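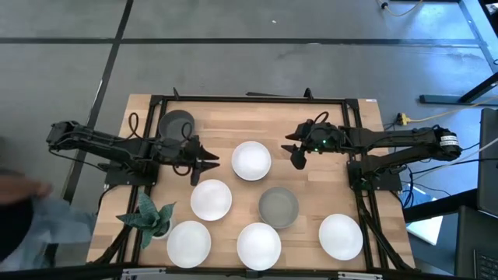
Notebook, tableware bench, June

Start 9:10. Carrying on with the plate and bowl comparison for the Gumisden canteen order. The question is still which white plate goes with the gray bowl, and whether the matte finish is acceptable for daily use. Mamta Rawat wants a recommendation before the sample boxes go back to Suvedar.

Pieces in this round: the round matte white plate with the slightly raised rim, and the gray bowl. Both from the Suvedar samples. The Rothe plates (gloss, flat rim) stay in their carton until this set is finished, so that the two don't get mixed up again on the drying rack.

Layout. Plates and bowls spread out over the butcher block, not stacked. Stacked pieces hide rim contact marks and I want to look at each one separately under the same light. Light from the ceiling only, task lamp off. The striped grain of the top is a nuisance when checking a white rim for chips, as the pale strips come close to the glaze color. A sheet of dark card under the plate solves it. Card is in the second drawer, please put it back flat.

Rim check. Fingertip first, then a cotton swab dragged once around the edge. Snagged fibers mean a pinhole or a rough spot. One plate snagged in two places, close together. Marked underneath with wax pencil. The rest passed clean. Foot rings feel sandy on all of them and will scratch a tray. Supplier sheet says the foot is polished. I would call it wiped.

Cutlery marking. Ordinary table knife, light pressure, 45 strokes across the well. Gray lines appear early and are easy to see on the matte surface, much more so than I remember from the gloss plates. Cream cleaner takes most of it off. A damp cloth alone does almost nothing. This is the main point against the matte finish – the canteen washes by machine and is not going to scrub plates by hand.

Bowls. Glaze is more even than on the last delivery. Outside wall is good. There is a thin patch inside one bowl where the wall meets the base, visible at a low angle only. Filled to the working line and left for 6 hours on blotting paper, no staining on the paper. Water volume to the working line is 800 ml, against the supplier's figure of "generous." Asked Bivunis for the actual drawing, no answer yet.

Stacking. Plates stack straight and don't rock. The raised rim helps with grip when lifting the top one. Height of the full canteen stack comes out at 37 cm, which clears the shelf in the serving cart with little to spare. Bowls nest too tightly and bind when damp. Paper between them for transport, otherwise somebody will twist them apart and chip a foot.

Mamta's note in the margin of my draft: check the marking again after a wash cycle, as the rinse agent may change the surface. Agreed, will do.

Open:
Repeat knife strokes on a washed plate, same pressure.
Weigh the marked plate against a clean one.
Rothe plates out of the carton, same card, same light.
Chase Bivunis for the bowl drawing.
More wax pencils, the yellow one is down to a stub.

Stopped 4:40.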